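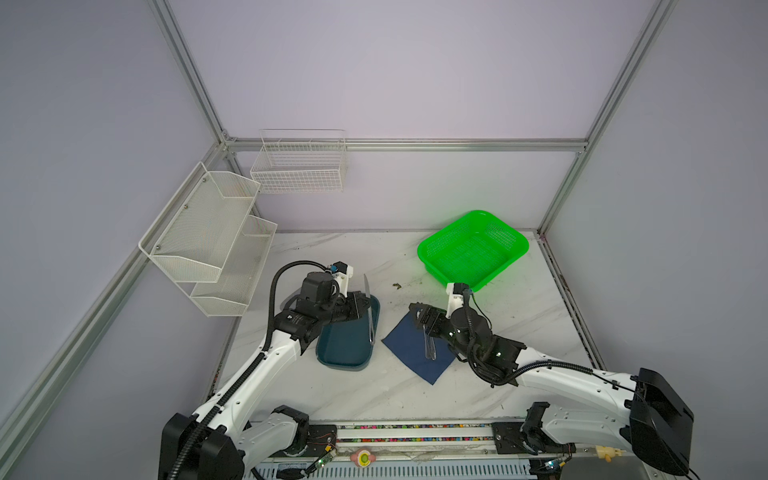 What does the Torkell planner decide before either arm moves?
It decides the order of the steps and which arm is responsible for each of them. The path of each arm is worked out afterward, one step at a time, by a separate part of the software.

Torkell is the planning and control package maintained by the Fokbridge laboratory for two-arm table tasks. The gallery on this page accompanies the place-setting study, in which the software handles cutlery, cloth napkins, trays and baskets on a shared work surface. The study was prepared under the direction of Siamak Ranjbar and runs at the laboratory's Tillside building.

The place-setting task was chosen for the demands it makes on scheduling. Rigid and soft items must be handled in the same run, and the two arms have to share the middle of the table without waiting on each other longer than necessary. A run in the study is limited to 7 steps. The planner may revise the remaining steps at any point — it may not revise a step that has already begun.

Perception at close range

Overhead views are used to locate trays and baskets. Once a gripper is near an item, the Tehrani module takes over and works from the wrist view alone. Polished metal is the hardest case for this module, as bright reflections can split one item into two in the segmentation output. The current release compares 5 consecutive views before it reports a grasp point.
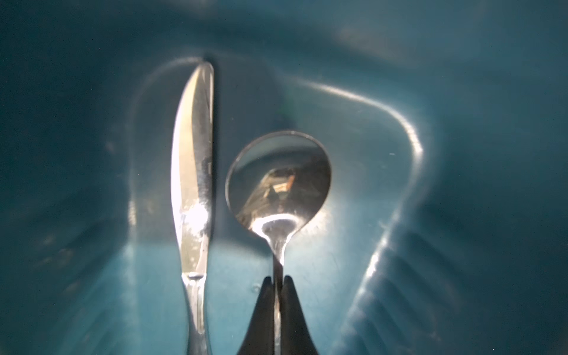

Wrist view: a table knife and a teaspoon in a teal container, with the gripper fingers on either side of the spoon's handle.

Grasp points on long, narrow items are given as a position and an angle. The width of the item is passed separately to the gripper controller, which sets the closing speed. Items lying parallel and close together are flagged, and the planner is asked to confirm which one is wanted.

Shared space and timing

Each arm reserves the region it is about to enter and releases it on leaving. Reservations are held by a small service that runs apart from the planner, so that a planner restart does not clear them. The service was rewritten in July, and the reservation log can now be replayed step by step in the viewer. 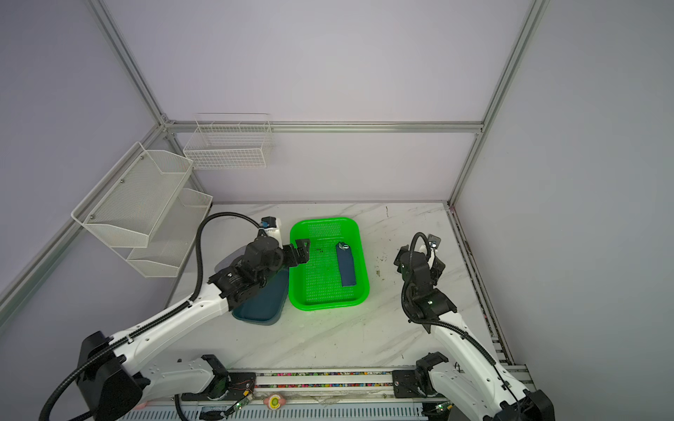 What happens when both arms ask for the same region?
The arm with the earlier step in the plan receives it, and the other arm holds its position. If the hold lasts longer than 2 seconds, the planner is told and may reorder the steps that have not started.

Holding in place was preferred to backing away. In the earlier release, an arm that backed away often had to repeat its close-range perception, and the time lost was greater than the time saved.

Cloth handling

Cloth is represented in Torkell as an outline with a main direction and a set of candidate pinch points. The outline is refreshed each time an arm clears the view, and the pinch points are ranked again from the new outline. Test set B contains 225 recorded cloth placements and is used to check each change to the ranking.

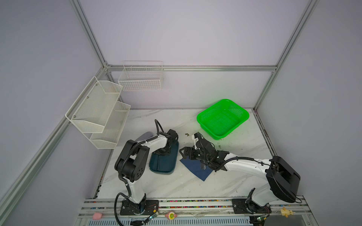

Assignment of work between the arms is settled by a cost table that weighs reach, the current reservations and the type of item. A soft item and a tray may be assigned at the same time if their regions do not overlap. In the arrangement shown, the left gripper is over the dark teal tray and the right gripper is above the folded navy blue cloth, which lies diagonally on the table. A diagonal cloth is a useful check on the direction estimate, as an error there changes the approach angle of the wrist. The cost table is stored as a plain text file and can be edited without rebuilding the package.

Notes on the software

The viewer, the reservation service and the Tehrani module are released together under one version number. Configuration files from the earlier release must be converted with the supplied tool before use. Requests for the test sets should be addressed to the Fokbridge laboratory, Tillside, and should state which release of Torkell is installed.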